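Zilcombe Users Forum
Board: Teaching and Demonstration
Topic: Guidance on pace when demonstrating by remote control

rparsons
Posted 5/21/19

Our department has begun teaching a two-arm station to fold clothing. Each operator works the arms remotely from a paired set of handles, and every completed fold is saved as one demonstration. We now hold 873 demonstrations from 5 operators.

The operators do not work at the same pace. Two of them finish a shirt quickly and correct small errors as they go. The others move slowly and pause before each grasp. I would like to issue a written standard before the next group is trained and would welcome the views of other sites.

Reece Parsons
Fladbridge

esden_lab
Reply 1

Our practice at Esden is to require a slow and even pace from all operators. Pauses are permitted only when both grippers are open. Demonstrations that do not meet this rule are removed at weekly review.

Y. Villca
Reply 2

I must respectfully disagree with the previous reply. We applied a similar rule in Cáceres and withdrew it in January. Operators who were told to move slowly began to hesitate in the middle of a lift, and the arms learned the hesitation along with the fold. We now ask each person to work at a pace that is comfortable and to keep it constant from start to finish.

I would also ask whether recovery from a missed grasp is being kept. In our view it should be.

Yaneth Villca

esden_lab
Reply 3

We do not keep missed grasps. A demonstration should show the task done correctly. Retaining errors places a burden on whoever must label them later.

rparsons
Reply 4

Thank you both. We currently keep a missed grasp if the operator recovers within two attempts. I had not considered hesitation during the lift and will check our records for it.

Y. Villca
Reply 5

The starting state of the clothing deserves the same attention as pace.

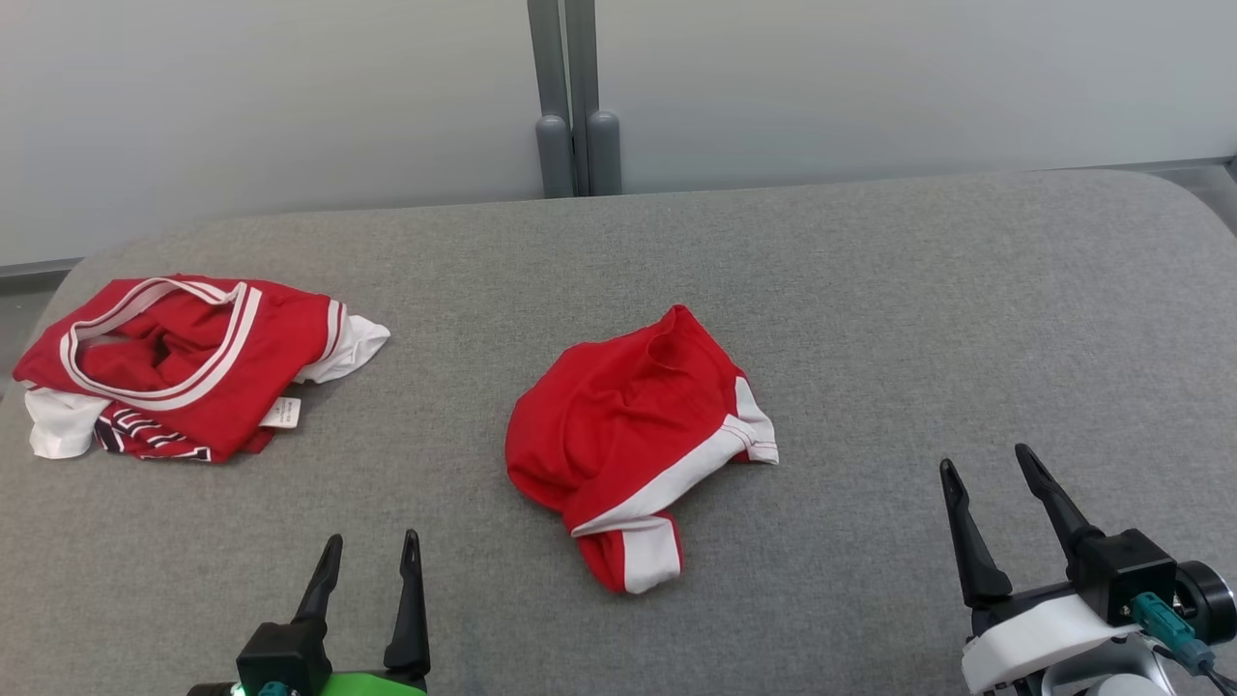

Pace standards are difficult to apply fairly when the garments do not begin in a comparable condition. An operator given a flat shirt will always appear faster than one given a heap. Our own instructions therefore describe the start as well as the motion. With a red jersey bunched up on the left and the matching shorts crumpled near the middle, the first decision is which item to take, and two careful operators may choose differently. We require the jersey first. We also ask that the striped collar be located before either arm closes, as it gives the operator a dependable reference for the rest of the garment.

esden_lab
Reply 6

The point about the collar is reasonable. I do not agree with fixing the order. If every demonstration begins with the jersey, the system has no guidance when only shorts are present. We vary the order by a printed list.

Y. Villca
Reply 7

We record single-item sessions separately for that purpose. I accept that a printed list would also serve.

rparsons
Reply 8

I will prepare a draft that sets a constant pace, defines the starting condition, and leaves the order of items open for now. The draft will be posted to this board for comment. Sites that keep missed grasps are asked to state their limit on attempts.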